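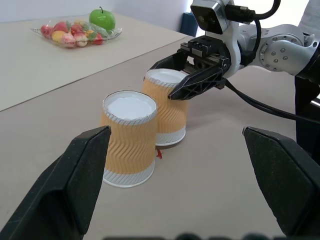 Ripple-wrap paper cups, white rims up, orange sleeves on.

How to reuse takeaway cups as seed pots (and whether you should)

Every September my feed fills up with people telling me a paper coffee cup is the perfect seedling pot. I've been doing it for two seasons now and I'd call it an adequate seedling pot. If you have a stack of cups anyway, go ahead. Buying new ones for the purpose makes no sense to me.

What you need

Ripple cups, a skewer, seed-raising mix, a tray with a lip, and a pencil.

Step 1. Rinse the cups in cool water and leave them upside down on a rack overnight. Hot water softens the seam. Milky cups go mouldy whatever you do, so stick to the black coffee ones.

Step 2. Leave the corrugated sleeve on. The usual advice is to peel it off "so the roots can breathe", and I have yet to see any sign of roots breathing through a lined cup wall. The sleeve does stiffen the sides when you pick up a full one.

Step 3. Push the skewer through the base from the inside. Make 8 holes. One big hole in the middle drains badly and drops mix all over your bench.

Step 4. Fill to just under the rim, tap the cup twice and top it up. Write the variety on the plain band at the bottom - pencil, as most pens run.

Step 5. Sow two seeds per cup, water from the tray and tip out whatever's left after an hour.

Will it rot away in the ground?

Not in my garden. Most of these cups have a thin plastic lining, and the one I buried as a test came up the next spring looking rather pleased with itself. Slide the seedling out and plant it bare. My neighbour Erick Temba plants his cup and all, and his tomatoes sulk until Christmas.

Tomatoes, basil and zucchini have all done fine for me. Carrots were a waste of a Sunday.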